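Where the pens live

15 February 2026

I spent most of Sunday morning going through pens. We had them in two kitchen drawers, in the hall, in the pocket of a coat I don't wear any more and in a biscuit tin on top of the fridge. Every time one of the children wanted to draw, we opened all of these and still came away with a biro that had the name of a hotel on it.

I tested each one on the back of an old gas bill. If it left a proper line in two goes it stayed. If it was faint or scratchy it went in the bin, and so did anything without a lid. By lunchtime I had binned more than 80, and I was a bit ashamed of that. A few were highlighters from my time at Sorden, and I left there years ago.

Pencils were easier. I sharpened the lot and put them back in the biscuit tin, with the rubber and the good scissors. Biros went in the hall drawer, next to the stamps.

Felt tips and markers are the ones that cause trouble in our house. They roll off the table, they get left on the windowsill, and they mark whatever they touch. I wanted something for them that could stay out all the time. Gangadharan Kandasamy, who I used to share a desk with, always kept his in a cup, and his desk was the only tidy one in the room. I had been using a shallow tray, which is fine for seeing the colours but takes up half the table.

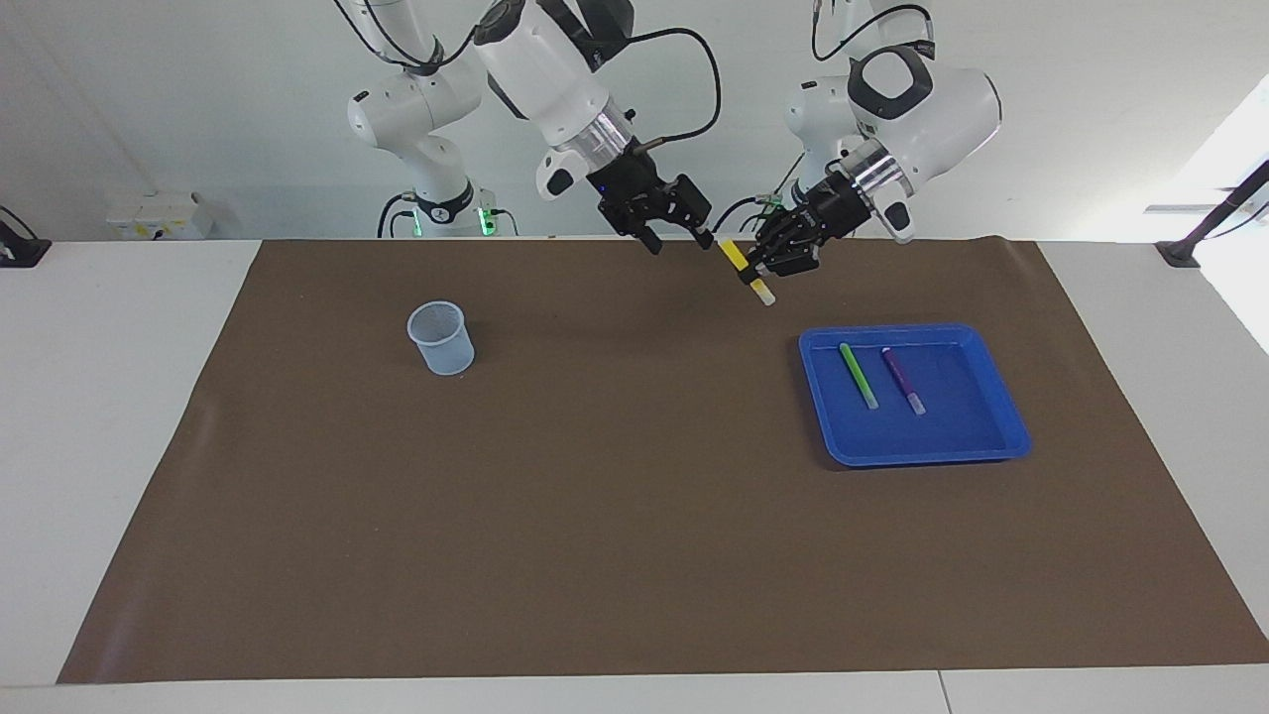
A cup takes up far less room, and you can pick it up and carry it to wherever the drawing is going on. I like one you can see through a little, so the colours show. The drawback is that a light cup tips over if you fill it with long pens and they all lean the same way. I keep ours to 19 at most, and anything extra waits in the cupboard.

Brown paper on the table helps too. I buy it on the roll from the post office in Hamside and change it when it gets too scribbled on.

I still have the paint box to sort out, and the glue. The glue has gone hard in the nozzle again, so I'll need a pin.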